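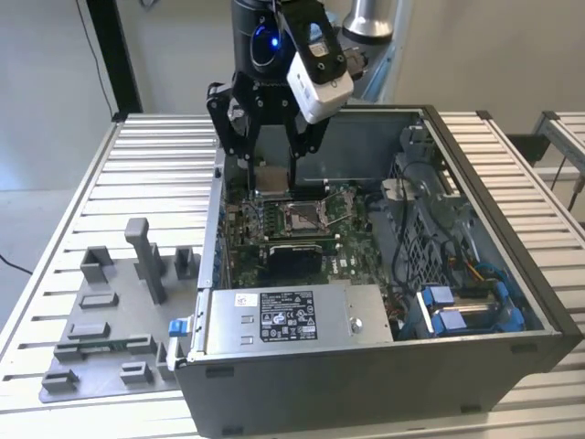
Marjorie Penrose remarked at the close of the October trial that she could set up the disassembly kit in an afternoon but could not tell, from the handbook alone, what to do when a memory module refused to come free. Her comment was passed to the product group and is one of the reasons for the present call.

Call for participants: independent user review of the Pradel computer disassembly kit

Wirach invites applications from repair workshops, reuse charities, recycling firms and further education colleges to take part in a structured review of the Pradel kit. The kit comprises a parallel gripper with long fingers, a wrist camera module, a set of printed fixture trays and the software needed to run them on a robot arm. It is intended for the removal of parts from desktop computers, in particular memory, processors, expansion cards and drives.

The review is open to organisations in the United Kingdom, Ireland and Norway. Individual applicants will be considered where they can show access to a suitable workspace.

What participants will do

Each participating site will receive one kit on loan, together with a batch of used desktop computers. Sites will run the standard removal tasks, record the outcome of each attempt in the log supplied, and complete a written questionnaire at the end of every fortnight. Sites are also asked to carry out at least one task of their own choosing on machines drawn from their normal work. The kit will be reviewed in its current release, and participants should expect some settings to change during the period.

We are especially interested in comments on the following matters:

The time needed to move from one model of computer case to another
The fit of modules and small parts in the fixture trays
Access to retention levers and latches in crowded cases
The clarity of fault messages and of the handbook
Noise, cleaning and storage

Who may apply

Applicants should have a robot arm already in use on their premises, with a stable work surface to which trays can be fixed. A list of supported arms is sent with the application form. At least two members of staff must be available to the review, one of whom should have experience of repairing or dismantling computers by hand. No programming knowledge is required, although sites which wish to write their own routines may do so under the terms of the loan.

Sites must hold current public liability insurance and must have a written risk assessment for the work area. Participants remain responsible for the safe handling of batteries and power supplies. Drives belonging to third parties must not be used in the review unless they have been wiped beforehand.

Payment and terms

Each site will be paid a fee of £3729, in two equal parts, the first on return of the signed agreement and the second on receipt of the final questionnaire. Delivery and collection of the kit are arranged and paid for by Wirach. Sites completing the review may buy the kit they have used at a reduced price, but are under no obligation to do so.

Findings will be collated by Zinchenko, which is independent of the product group and will publish a summary in full, including unfavourable comments. Sites may ask to be named in the summary or to remain anonymous. Wirach will not see the questionnaires of individual sites before publication.

Number of places

There are 5 places. At least one will be reserved for a college and one for a charity. Organisations which took part in the October trial may apply again and will be assessed on the same basis as new applicants.

How to apply

Please request the application form from Obinna Nwosu in the Participation Office, quoting reference 551. Technical questions, including questions on mounting and on supported arms, should be addressed to Helge Midtbø. Applications may be submitted in English or Norwegian.

This call was issued on January 23, 2026 and remains open for four weeks. Applicants will be told of the decision in writing. Late or incomplete forms will not be considered.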